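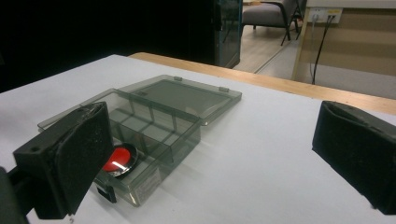
Gripper view, compartment box task. Foam pads on both fingers, lid open, round red tin-like object in the front compartment.

**1/** Thread on a fault we chased through most of August. Short version: the gripper reported a good grasp when it had nothing between the fingers, and the downstream logic believed it. Posting the details in case anyone else runs foam-padded fingers with position-based grasp detection.

**2/** The task is simple. Open a divided plastic box, take one object out of a compartment, put it in another compartment, close the lid. We run it in batches of 300 cycles. The controller is a Dandach unit, the fingers are our own, and the sequencing software is called Skarkurum (Siwan Phillips named it, ask her).

**3/** Grasp detection worked like this. Command a full close. Read finger separation once motion stops. If separation is above a threshold, something is in the way, so flag the grasp as good. If it is below, the fingers met and the grasp is empty. No force sensor, only position and motor current.

**4/** With new pads, two fingers closed on nothing settle well under the threshold. That was measured at commissioning and written into a config file. It was never measured again.

**5/** First symptom: a run on a Tuesday night logged 300 good grasps out of 300. Napaporn Khamphan checked the box the next morning and the object was still in its original compartment. The log had the transfer marked complete on every cycle.

**6/** We pulled the recorded video for that run. The first real miss was at cycle 149. The fingers closed beside the tin, touched each other, stopped, and the flag went high. From there the arm carried nothing back and forth for the rest of the batch.

**7/** Wrong guess number one was mine. I assumed encoder drift and re-homed the gripper. It passed the homing check and then produced a false positive on the third test close. That cost a day.

**8/** Wrong guess number two: reflections. The box is translucent and the tin has a shiny rim, and the pose estimate does wander with glare on it. That explains why the fingers missed the tin. It does not explain why a miss was scored as a hit. Two separate problems, and we had been treating them as one.

**9/** Katia Guerra found it with a feeler gauge. The adhesive under one pad had let go along its lower edge, and the foam had bunched up near the tip. Closed on nothing, the two pads now met early at the thick spot. Motor current rose, motion stopped, separation read above threshold. As far as the code knew, that was an object.

**10/** She repeated the empty close 100 times with the bad pad fitted. 39 came back as good grasps. The rest squeezed the foam flat enough to read correctly, so a quick bench check of two or three closes could easily pass.

**11/** The safety part, and the reason I wrote this up. A false "holding" state also changed how the arm moved. Skarkurum raises the travel height and disables the slow approach when it thinks it has a part. An empty gripper was going back toward the table at transfer speed. On one cycle it came down on the edge of an open lid.

**12/** No one was inside the fence and the lid survived. It was still logged as an incident. Gleice Meireles reviewed it and asked why a single unverified bit could switch off the slow approach. There was no good answer. It no longer can.

**13/** Changes made:

- Empty close at the start of each batch and every 100 cycles. If the reading shifts past the limit, the run stops.
- Slow approach stays on near the table regardless of grasp state.
- Second check from the camera after lift, before any move sideways.
- Pads inspected for lifted edges at each shift change and replaced on a schedule.

**14/** New pads are a Pluvel foam with a different adhesive. Too early to say if they hold up better. The old ones looked fine from above until you pushed on them sideways.

**15/** Cost of the empty close is a few seconds per batch. The camera check is more expensive and we are still trimming it.

**16/** Still open: the pose estimate on shiny rims. Érica Toledo is testing a lower light angle this week. I'll add to this thread when she has numbers.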